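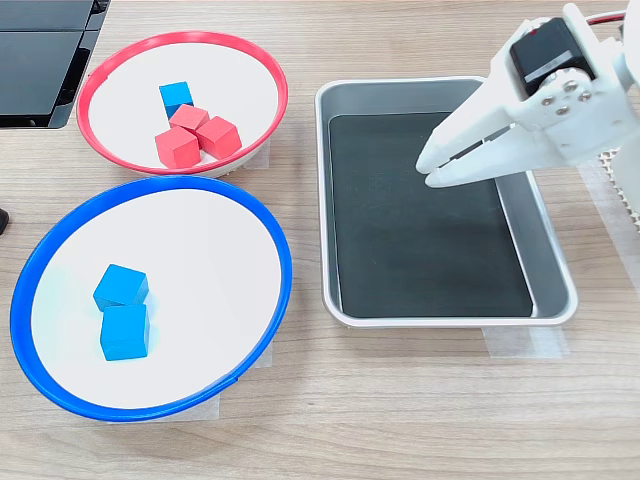

Satti cell minutes, September, Kullunano lab, Draltthorpe. The missort fault came first, and what a good hunt it has been! Run 635 is our clearest case: one blue cube sitting with three reds in the red-rimmed bowl, tray empty, and the controller reporting a finished sort. Grineo logs for the run were read through twice.
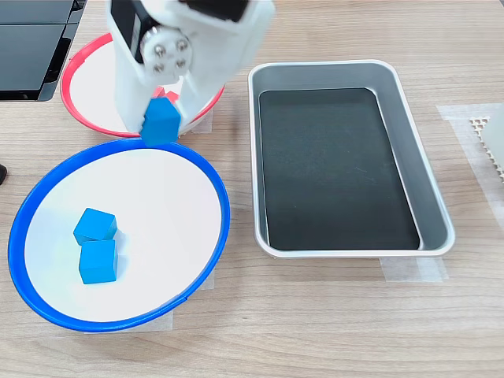 2. Safety stop
Stop button lagged on two runs. No injuries. Arm stays at low speed until the relay is swapped, and hands stay off the table while it has power.

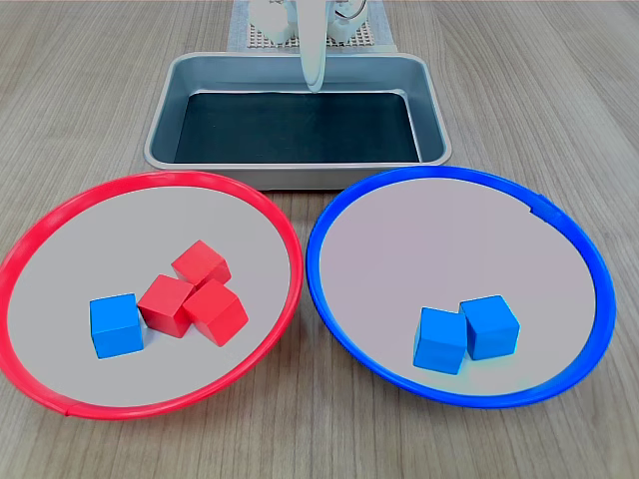 One member asked whether the count check could be fooled the same way, as it looks at totals and ignores color. Great question, and yes it can. Agreed to add a color check per bowl before "done" is sent. 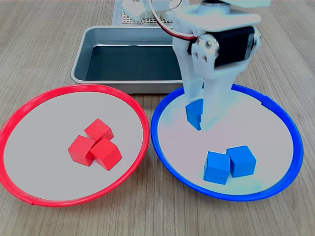 The new check gets 20 runs at low speed, all logged. Really looking forward to those! Closed at 4:15.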